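Declaring the surface and object set in a simulated grasping record

Posted in: Automation and Robotics — Standards and Good Practice

Our department is preparing an internal code of practice for simulated grasping work, to be applied from June. The draft requires that every simulated run be stored with a written record of the object, the gripper, the starting position and the physical settings. Two points have divided the drafting group.

The first is whether the appearance of the work surface must be declared. Some colleagues regard the surface as decoration and would prefer to leave it out of the record. Others hold that a run rendered on a heavily patterned surface cannot fairly be compared with one rendered on plain grey.

The second is the number of runs required before a success rate may be quoted in a report. The present draft says 23, a figure inherited from an older bench procedure for physical grippers. I have not been able to find any reasoning behind it. I should be grateful for advice from members whose organisations already have such a rule in force.

Tahira Cheema
Hadico, Test Procedures

The surface should be declared in all cases. We were of the contrary opinion until a review of our Grekberg project, in which two groups had reported on the same gripper model and reached different results. The physical settings were identical. One group had used a plain table and the other a patterned one, and the grasping policy took its input from a rendered camera view. Several weeks were spent looking for a fault in the contact model before anyone compared the rendered views.

Our rule now reads as follows: "The record shall state the name and version of every surface texture, the lighting arrangement, the camera position, and whether any of these was varied between runs. Where variation is random, the seed shall be recorded." The cost to the operator is slight, as most of this can be written out by the software at the start of a run.

As to the number of runs, we require 100 for each object before a rate may be quoted, and 800 across the full object set before a rate may appear in a document that leaves the company. Fewer runs are permitted during development, but the report must then give the plain count of successes and attempts — a percentage is not accepted. I would not retain a number whose origin is unknown.

Drahomíra Charvát
Kolář, Quality Office

We do 80 runs and it has never been questioned. Surface is not recorded because we always use the same one. I think your draft is fine as it stands.

Orestis Xenos

I would respectfully disagree with the previous reply. A surface that is always the same is the easiest of all to record, and the entry will be wanted on the day somebody changes it.

There is a further point which the draft, as described, does not appear to cover. Transparent and translucent parts ought to be marked as such in the object list. Their appearance depends upon what lies behind them, and a record that gives only a colour is incomplete. At Tralel we ask for three entries against each such part: the colour, the degree of transparency, and the surface used beneath it. We also ask that one rendered view be attached to each record, taken from the camera that the policy itself uses.

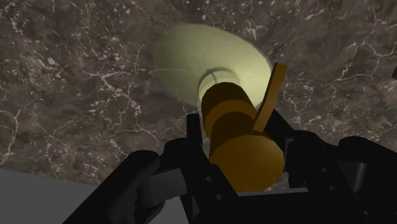
Jarmila Zeman

In a case of this kind the object list would carry the pale green disc as translucent and the surface as brown veined marble. Both entries are needed, as the veining is faintly visible through the disc and its green differs from one side to the other. The orange-brown object would be entered separately, with a note that its outline includes a thin bar projecting to one side. We insist on such notes, for a reader who is given only "cylindrical part" will form a false idea of where the fingers may close.

The attached view should not be treated as evidence of a successful grasp. Our rule is that success is decided from the logged object position at the end of the run, against a lift height fixed in advance, and the person who set that height must be named in the record. An image showing the fingers on either side of a part is accepted as evidence of the arrangement only.

On the number of runs I have nothing to add to the first reply, except that the figure should be fixed before the work begins and not revised once results are known.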